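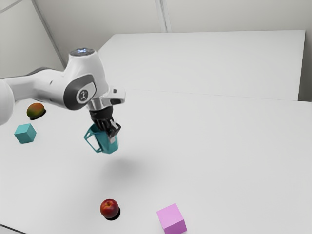

Breakfast Habits in Our Dorm: What We Learned From 127 Students
Irena Piątek
Term project report, Jul 3, 2023

When I first came to Grumham Hall I noticed how many of my neighbors ran off to morning classes with nothing in their stomachs (me included, I'm sorry to say, and my grandmother would be horrified). That is really where this project started, and I'm grateful to everyone who put up with me knocking on doors.

I handed out a one-page survey to the students living in Grumham and Hekport Halls, and 127 of them filled it in. It asked what they had eaten before noon on each of the past 7 days, where they got it, and what they would have liked to eat if they'd had the time.

Coffee or tea alone was the most common answer by a long way. Fruit came second, mostly because the dining room lets you carry a piece out the door, and cereal was third. Students who shared a kitchen ate breakfast more often than those who didn't, and quite a few wrote that they only bothered when a roommate was up too!

One weak spot is that people had to remember a whole week, and I suspect some of us remembered it kindly. If I did it again I would use a short daily diary for 5 days instead. I hope to try that in August with the summer students at Naltano House, if they'll have me.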